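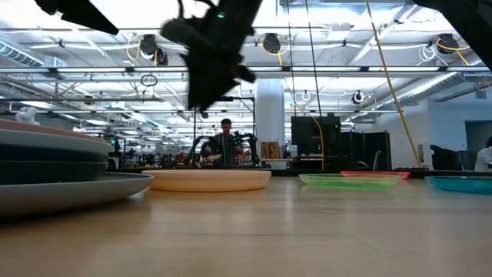 Peter Koubek wrote in to ask whether you can really stack plastic plates with the good ones, and whether I'd lost my mind. Fair question, Peter! I get some version of it all the time, so let's start there.

Can plastic and "real" plates share a stack?
Yes, mine do. Big and heavy on the bottom, light stuff on top. I do keep my one hand-painted Irnon plate on its own shelf, but that's pure sentiment.

How high is too high?
I stop at 7. Past that I can't pull out a bottom plate without unloading the whole pile, and then I just don't use it (we've all got one of those).

What about bowls?
Bowls get their own spot. A wide shallow one can go under plates if they sit flat inside the rim, but deep ones wobble, so please test it before you walk away.

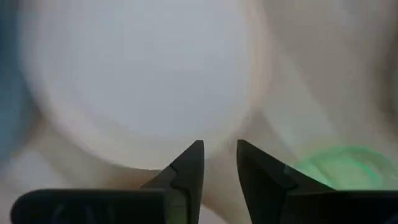
Round and white, still my favorite kind of dish.

Do you sort by color or size?
Size! I tried color for 3 weeks and it looked gorgeous and drove me nuts. See-through plates are the exception, I let those pile up however they like because the colors mix so nicely.

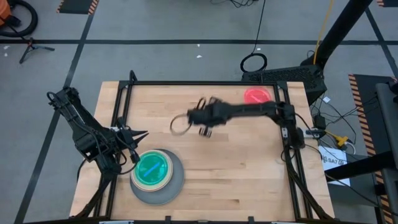
Nesting is the other thing I get asked about, and I'm all for it. If a small stack fits inside a big shallow dish, you carry the lot to the table in one trip.

Do I need felt pads between plates?
Only for the ones you'd cry over. I cut mine from an old blanket.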